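Refinishing a butcher-block top, part two: the seam, the oil and the stain tests

July 8, 2020

The top went back on its frame last weekend, so I can close out the notes I began in the first post. That one covered stripping the old finish and ended with bare wood and a seam I was unhappy with. Several readers asked which oil I settled on. I will get to it, but the order of work matters more than the brand.

The seam first. The surface is made up of two sections that meet in a straight line near the front. When I bought the table, the front section sat slightly proud of the back one. You could feel it with a fingernail and you could certainly feel it with a pen. Sanding a step like that away is tempting and wasteful. I took both sections off, cleaned the old glue out of the joint and found that the battens underneath had been screwed down hard through round holes. Wood that wide moves across the grain with the seasons, and a round hole gives it no room. I elongated the outer holes into slots, put washers under the screw heads and tightened them until they just held. The step dropped to something I can find only with a straightedge.

I did not re-glue the joint. A visible seam doesn't bother me on a work surface, and I want to be able to lift the front section off again. The cost is that crumbs and liquid get in, so I sealed both mating edges with the same oil as the top, three coats, before reassembly. If you plan to roll dough on yours, glue it.

Sanding was uneventful. I started at 80 grit, went to 120 and stopped at 180. Going finer closes the surface and the oil sits on it without soaking in. Between 120 and 180 I wiped the whole top with a damp cloth, let it dry overnight and knocked the raised grain back by hand. Skip this step and the first wet cup will raise the grain for you.

I left the faint stamped marks in the right front corner alone. They would have come out with another pass at 80, but a pass at 80 in one corner leaves a dip, and I would sooner have marks than a dip.

For oil I tried two products on the underside. Joka is thin, goes on easily and stays pale. Blöndal is thicker, has more wax in it and yellows the wood noticeably. After 6 days the Joka patch had cured hard and the Blöndal patch still took a thumbprint. I used Joka. Coverage was better than I had budgeted for, and the whole job consumed 35 ml per coat on the upper face. Apply it with a lint-free cloth, wait 20 minutes and wipe off everything that has not gone in. Oil left on the surface turns gummy and has to be scraped. Lay the used cloths flat outdoors to dry before throwing them away, as a wad of oily rags can heat up and catch fire by itself.

Now the testing. A finish like this should be judged on ordinary objects from an ordinary day, so I skipped the lab-style droplets of vinegar and coffee and thought about what really ends up on the table.
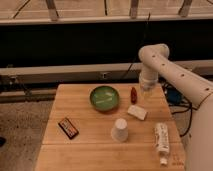 Paper cups deserve a note of their own. Stood upright, a cup leaves a thin ring from its base. Turned over, it rests on the wide rim, and any liquid left inside runs down and is trapped against the wood with no air getting to it. Of the two, the second is the harder test. On the Joka surface an inverted cup with a teaspoon of water in it, left overnight, gave a faint pale ring that faded by the following evening. On the unoiled offcut the same test gave a ring that is still there.

Glazed bowls are harmless on top and abrasive underneath. Check the foot with a finger before sliding one across fresh oil. If it feels like sandpaper it will act like sandpaper. A little wet-and-dry paper on the foot fixes it for good.

Bottles with red or brown contents are the main staining risk. Sauce wiped up straight away left nothing. Sauce left for an hour left a shadow, which came out with a light rub at 180 and one drop of oil.

Maintenance from here is a thin recoat in August and another whenever water stops beading. For daily cleaning I use a cloth wrung out nearly dry. I tried Bririco cleaner on the underside and it dulled the patch after two applications, so it has gone back to the bathroom.

Still to do: the frame has a slight rack along its length, and I have a corner brace cut but not fitted.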